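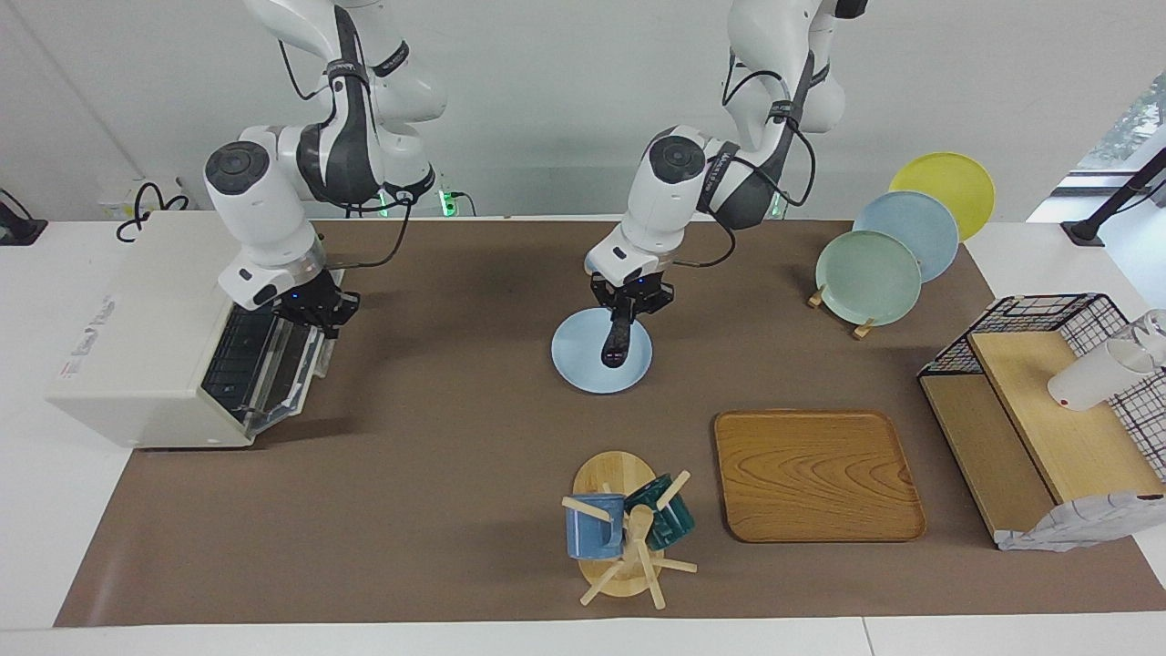 ## Cleaning a toaster oven door

Unplug the oven and let it cool completely. Slide out the rack and the crumb tray.

1. Mix 4 tablespoons of baking soda with 2 tablespoons of water. The paste should hold its shape on a spoon.
2. Spread it over the inside of the glass. Keep it off the heating elements and out of the hinges.
3. Leave it for 30 minutes, or overnight for baked-on grease.
4. Loosen the residue with a soft nylon brush. Steel wool scratches the glass.
5. Wipe with a damp cloth until no white film remains, then dry.

Wash the rack and tray in warm soapy water and dry them before refitting. Do not spray cleaner into the cavity.

Last revised by Covadonga Marín, 26 March 2022.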